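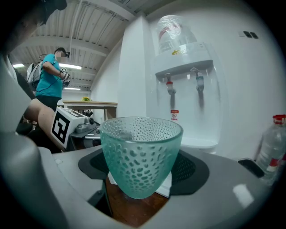

Figure 1. Hand-held gripper with the textured glass cup, water dispenser task.

Evaluation of the Cindero Hand-Held Gripper Kit for Recording Household Tasks
Student Project Report
Submitted by: Golnar Amini
Project supervisor: Jayanthi Rajan
Date of submission: 26/05/2018

1. Introduction

This report presents the results of a one-term project on the Cindero hand-held gripper kit, which is supplied by Vrettos for teaching and research use. The kit allows a person to carry out everyday tasks with a gripper held in the hand while the movement and the view from the tool are recorded. The recordings are meant to be used later for training a robot arm to perform the same tasks.

The department asked for an independent review before deciding whether to order further units. The project was therefore limited to three questions: whether a new user can learn to operate the kit within one session, whether the recordings are complete enough to be used, and whether the supplier's written instructions are adequate. The training of a robot arm was outside the scope of the project.

2. Equipment Supplied

The kit was delivered in November in a single hard case. It contained two hand-held grippers, two sets of replacement pads, charging leads, a box of printed markers, and a license for the Ranen recording software. A Jondwood laptop already owned by the department was used to store and review the recordings.

The gripper body is light gray. The pads are black and rubbery, with a perforated mesh pattern, and can be replaced without tools. An opening in the body leaves part of the surface below in view of the camera (see Figure 1). This was found to be useful during placing tasks, as the operator could check the position of the tool afterward when reviewing a recording.

3. Method

Ten tasks were written in advance and approved by the supervisor. They were chosen to include objects of different shape, weight and surface. The tasks included moving a cup to and from a water dispenser, closing a drawer, folding a small towel, stacking bowls and putting a lid on a food box.

Each operator was given the printed instructions and one short demonstration, followed by a practice period of 10 minutes. Operators then carried out the tasks in an order set by the project plan. In total, 131 recordings were made. A recording was accepted if the object remained in view of the tool during the grasp, the task was completed without the use of the free hand, and the Ranen software reported no gap in the movement data. All other recordings were rejected and the reason was entered in the log.

4. Results

4.1 Quality of recordings

Of the 131 recordings, 38 were rejected and 93 were accepted. The most common reason for rejection was a gap in the movement data, which occurred mainly when the operator turned quickly or when the camera came very close to a plain white surface. The second most common reason was use of the free hand, especially in the towel and food box tasks. A small number of recordings were lost when the laptop ran out of storage space. This was an error in planning and should not be counted against the product.

4.2 Grasping of smooth and textured objects

The textured glass cup was included because glass is often difficult for a gripper with hard fingers. The cup has raised oval bumps on its surface and narrows toward the base. Operators reported that it felt secure when held low on the body and less secure when held close to the rim. Straight-sided plastic cups were easier to hold at any height. No glass objects were broken during the project.

4.3 Clear and frosted materials

Review of the recordings showed that clear plastic was hard to make out against a white wall, particularly under ceiling lights. The frosted, pale teal-green cup remained easy to follow. It is suggested that future users select at least one frosted or colored object for each task so that the results can be compared.

4.4 Comfort and ease of use

All operators were able to complete the simple tasks after the practice period. Several reported a tired wrist toward the end of longer sessions. The cable was also mentioned as a difficulty when walking between stations, and operators who wore the pack on both shoulders had fewer complaints.

4.5 Written instructions

The instructions supplied by Vrettos cover assembly and charging well. The section on calibration is too short and assumes knowledge of the software that a new user will not have. An additional sheet of notes was prepared during the project and is attached as Appendix B.

5. Cost

The kit was provided on loan with a deposit of $300, to be returned in full if no damage is found. Replacement pads are sold in pairs. Two pairs were used during the project, and the second pair showed visible wear at the edges when the equipment was packed.

6. Recommendations

The kit is suitable for second-year students working under supervision. It is recommended that the department extend the loan for one further term, request a longer calibration guide from the supplier, and purchase an external drive for storage. Sessions should include a rest period between tasks. A decision on purchase should be made after the accepted recordings have been tested with a robot arm.

Appendix A: Task list and recording log
Appendix B: Additional notes on calibration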